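# Can a machine do the chores yet?

Some chores, in some places. A dishwasher washes plates, but a person still has to load it. A factory arm can move 700 boxes in a shift, if every box is the same size and arrives in the same spot.

Food is harder. No two oranges match, and a soft piece is easily crushed. The gripper has to press hard enough to hold and gently enough not to squash — a range that changes with each fruit.

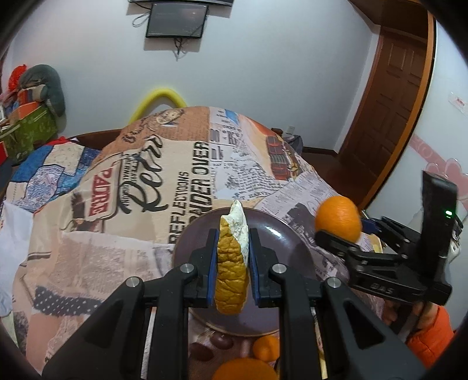
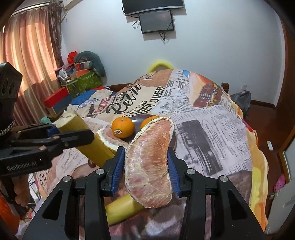
*Blue pads on the jaws, and a piece of food held between them. There is more fruit close by in both pictures.*

Handling fruit takes several skills:

- finding the fruit among other things
- choosing where to grip
- closing the jaws by the right amount
- letting go in the right place

A child of five can do all of these without thinking. A machine may need 3,000 practice examples for one of them, and can still fail when the plate is a different colour.

**Gripper:** the part of a machine that holds things. Most have two fingers. You have 10.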